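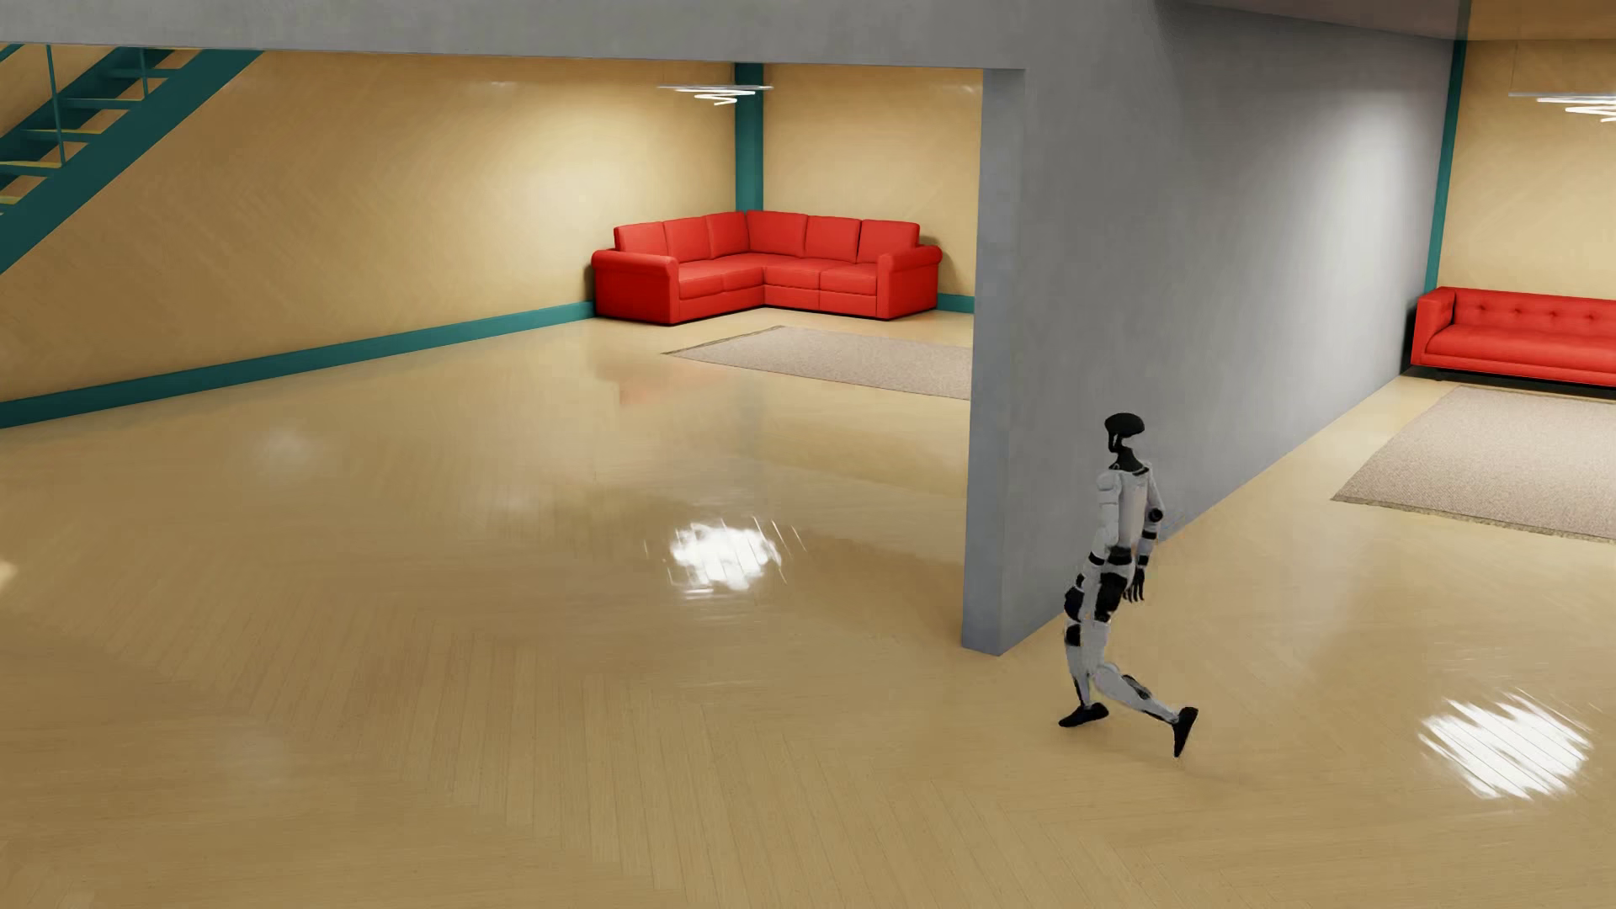
Household robotics

Household robotics is the branch of automation that deals with chores in the home, such as tidying, laundry and carrying things from room to room. Getting around is the part that has come along fastest, and it is a joy to follow! Walking machines now rehearse in simulated homes, with sofas, rugs and partition walls to steer past, before they try real floors.

Hands are slower. In the Golska trials, a Funine machine folded 8 towels in about 60 minutes, a wonderful result for cloth, which bends a new way every time it is picked up. Dishes and bed making still need a person nearby.

See also: Floltach gripper, Fashola test house

Last edited 10/11/2020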